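Rendero FAQ: the stuff you keep asking me

I've been playing Rendero on and off since the handheld version, and my inbox is mostly the same handful of questions at this point. So I'm putting the answers in one place. If yours isn't covered, leave a comment, I read them all (eventually).

Is Rendero a rhythm game or a puzzle game?

Yes. Okay, fine: you clear blocks, but they only clear on the beat, and every song has its own block layout. The first few stages feel like a puzzle game with nice music. Then you hit Bruvodum, which is stage 12, and suddenly you're sweating.
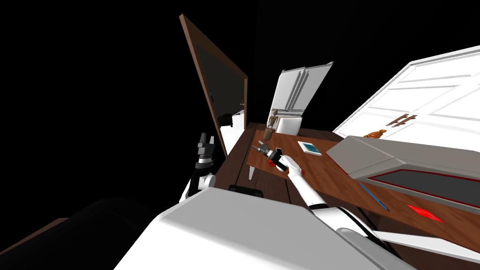
Which difficulty should I start on?

Go with Steady, even if you're good at this sort of thing. Brisk throws hold notes at you before the game has explained hold notes, and I lost a whole evening to that. Play wherever you're comfy, too. I do my best runs at a proper desk with next to nothing on it, a tablet lying flat toward the back and one little brown jar of sticks at the far end like the one up there, and my worst runs on the couch with a cat on my arm.

How do I unlock the last songs?

There are 19 songs on the main list and you get 13 of them just by finishing the campaign. The rest want an A rank on the song before them, in order, so you can't skip the one you hate. Mine is Brullex. I hate Brullex so much! It changes tempo in the middle and the blocks don't slow down with it.

Does full combo matter?

For unlocks, no. For your pride, absolutely. You get a gold border on the song card and a little jingle, and that's your lot. 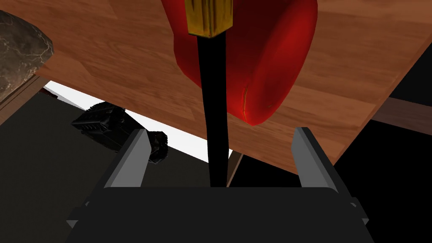 Why do my inputs feel late?

Nine times out of ten it's your TV. Turn on game mode first, then run the timing test in the options menu. Run it twice, because the first result is always weird for me. If you're using wireless headphones, try it once with the regular speakers before you start blaming the game (I blamed the game for a month).

Is the Bahrami DLC worth it?

I think so, but wait for a sale. You get 2 new characters and a set of songs that are mostly remixes. Bahrami's own theme is the best thing in the whole game and I've had it stuck in my head since August. The costumes are costumes. I bought them anyway. 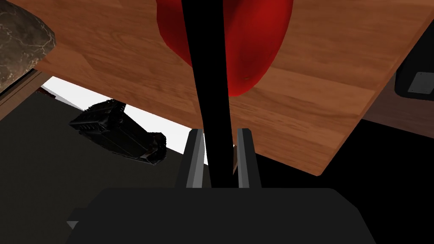
Answers from here down by Polyxeni Vrettos
Filed under: Rhythm, Guides

Rosaire Campbell asked me in the comments to get into scoring, so let's do scoring. Your rank comes from accuracy, and your score comes from combo, and the game shows you both in the same font so everyone mixes them up. You can break your combo three times and still walk away with an A if the rest of your hits are clean.

What's the best character for high scores?

Whoever has the widest timing bonus, so the starter girl with the drum. People get mad when I say that! The later characters have flashier skills, but the skills only go off every so often, and her bonus is there on every single note. I tried switching for Brullex and went right back.

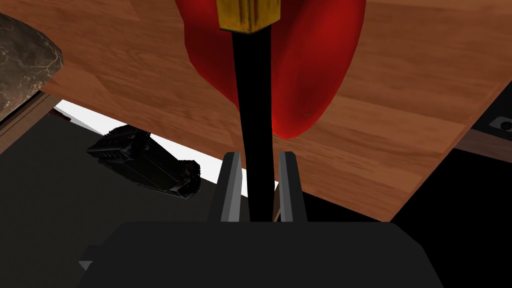

I know some players swear by the double clear skill, and it does look great when it lands in a chorus. You just have to save up for it, and in the short songs you'll be lucky to fire it once.

Can I move my save to another system?

Only the unlocks. High scores stay where you made them, so take a screenshot if you're attached to one. Do the transfer from the title screen, the option is grayed out once you've loaded a file.

Will you do a video of Bruvodum on the top difficulty?

When I can clear it. I got to the last chorus on Monday and dropped everything, so keep your fingers crossed for me.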